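From: Hanne Þorgeirsson
To: kilgate-allotments list
Date: 2025-12-08
Subject: Re: [kilgate-allotments] Water charges and the new meter

Laine Priedītis wrote:
> Can someone explain the water line on the renewal letter? Last year
> it was folded into the rent and now it is separate. I also read
> that the top tank is coming out. Those of us on the Fotmont side
> carry everything from there, and if it goes I would rather know
> before I order my potatoes.
>
> Also, is the trough by the gate staying?
>
> Laine

Hi Laine, hi all,

The water line is separate this year at the council's request. They used to send one bill for the whole site and we divided it by the number of plots. In July they fitted a meter at the Brito Lane end, and from now on we pay for what goes through it. The first reading after it went in was 3,179 litres for a single week, which was the dry one. I have the later readings on paper and will type them up after Christmas.

The charge is still split by plot size. A half plot pays half. We did talk about charging by hose use, but I can't see how we would do it without someone standing at the tap all summer.

The top tank is coming out, yes. It leaks at the seam and has been patched 3 times. The replacement is a smaller one holding some 300 litres, on the same slabs, with a ballcock and a proper lid. It should be in before the end of March. There will be a gap between the old one going and the new one filling, probably a few days, so the Fotmont side will need to use the standpipe behind the sheds. I will post here when I have the date. 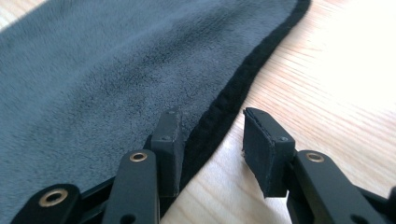

The trough by the gate stays. Please don't rinse pots or tools in it. The silt ends up in the outlet and it took most of a morning to clear last time. There is a bucket next to it for that.

Other things while I am writing. The mains will be turned off for the winter as soon as we get a run of frosts, as usual. If you have a hose attached to one of our taps, take it off now and drain it. Two taps split last January and both had hoses on. Water butts are your own business, but those on the lower row should check that their overflow runs into the ditch and not onto the path.

Plots 4 and 11 are both free. Plot 4 is the one with the old plum and needs a fair bit of digging – bindweed mainly. The next two people on the waiting list have been written to. If they say no I will offer it round here before going further down the list, as a few of you have asked about taking on more ground.

The seed order goes in with the Wikville group again to get the discount. Send me your list by email, with catalogue numbers please, and keep it off this list. Onion sets and potatoes are on the same form.

Hanne

_______________________________________________
kilgate-allotments mailing list
To unsubscribe, send a blank message with "unsubscribe" in the subject line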